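Notebook - Bimanual Cell 2, Shelf Restocking
Sep 24, 2022
Entry by Vinzenz Plattner. Read by Konrad Stöckli.
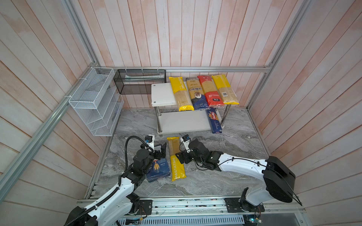

Purpose

To determine whether a policy trained on spaghetti packages of mixed shape can place a package it has not handled in training. The Estthorpe protocol applies, with the marble-patterned floor and the small two-tier shelf. Boxes and window packs are used together, as agreed in January.

Method

The training set holds 1033 demonstrations, all recorded by teleoperation in this cell. Both wrist cameras and the fixed camera are used as input. Evaluation consists of 200 trials. A trial counts as a success only if the package stands on the top shelf, leaning on the back wall, after both grippers have opened.

The left arm takes the dark blue "CLASSIC" box by its edge. The right arm is assigned the yellow PASTATIME pack, starting flat on its back. Start positions follow the Prollbridge list.

Result

Of the 200 trials, 23 failed. Most failures occurred at release - the package slid forward before the fingers were clear. Window packs failed more often than boxes. The wrist view appears to lose the far end of a pack once it is lifted, but this has not been tested separately.

Open points

Repeat the release phase with a slower finger opening. Magnusson baseline still to be run on the same start positions. K.S. asks that the Barilla box leaning on the shelf leg be logged as its own start condition.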